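Chapped Lips in the Dorms: What We Learned
Project report, Health Science elective, Prullus Hall group

We picked chapped lips because everybody in our group had them by the second week of the heating season, and we wanted to know which habits go along with them. It was a great topic to ask people about – they love to talk about their lips!

What we did
Our online form went to 3,453 students and 2,339 filled it in. We asked about lip licking, water, sleeping with the mouth open, and which balm they use, if any. Then 100 students with dry lips put on plain petroleum jelly at bedtime for two weeks, and another 100 carried on as usual.

What we found
Lip licking was the habit that came up most among people with cracked lips. Most of them knew they did it and couldn't stop. The jelly group reported less peeling by the second week, and a few asked to keep the jar (yes, of course). Several people said mint balms stung, so we'd love to test flavored against plain next.

Weak points
All answers were self-reported, and we had no way to check who skipped a night. Our two groups also weren't matched for room humidity – something to fix next time. 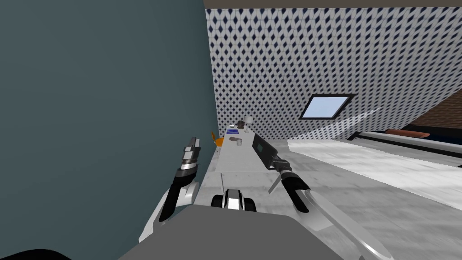

Irfan Latuheru wrote back after reading the draft that he would add a question on toothpaste, as his own lips only healed once he switched to one without cinnamon.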